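Clovell Building Residents' Association
Minutes of the July meeting, laundry room, 7:00 p.m.

Present: Sylvie Fehr (chair), Aaliyah Tremblay, Aaliyah Poirier, Tyson Petrenko, Rocío Espinoza (minutes). To spare everyone last month's confusion, the Aaliyahs appear below by surname.

1. Previous minutes
Approved, after Petrenko asked that "shouted" be changed to "remarked." Changed.

2. Bicycle room
Poirier reported that the bicycle room holds 34 bicycles and has hooks for far fewer, and that several have not moved since she signed her lease. Tags will go on every bike. Anything still tagged at the end of the month goes to the repair shop on Camargo Street. Petrenko asked whether this would include his bike. Fehr asked whether his bike had a front wheel. It will include his bike.

3. Money
Balance stands at $842. Tremblay has paid the Nandari invoice for the hallway bulbs and would like it noted that she was charged for delivery from a store she can see from her kitchen. Noted.
Dues are still owed by four apartments, one of them represented at this meeting. Payment was promised by dessert.

4. Courtyard supper
Long discussion. Last year 52 people signed up and 80 came, which Fehr called a success and Tremblay called the reason we own no more forks. It was agreed to cook for the larger number and let the smaller one take home leftovers. Espinoza will ask Cilano Bakery about rolls. Petrenko offered to bring his chili. After a pause, the offer was accepted — one pot.

The sign-up sheet goes up by the mailboxes this week. Poirier asks that people write their apartment number and a dish, and that "ice" be listed by one household only.
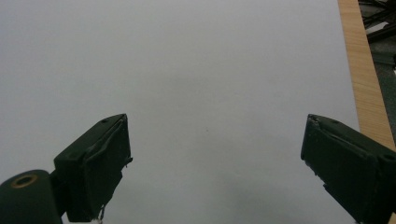
5. Noise
Two complaints about the piano on the third floor, and one complaint that it has stopped. Fehr will speak to the pianist, though she has not settled on what to say.

6. Other business
The dryer on the left still eats quarters. Petrenko has a theory, which was heard in full. Tremblay moved that we call the repair company instead. Seconded by Poirier before the sentence was over. Carried, with Petrenko abstaining.

Meeting closed at 8:50 p.m. Dues from one apartment received at 8:52.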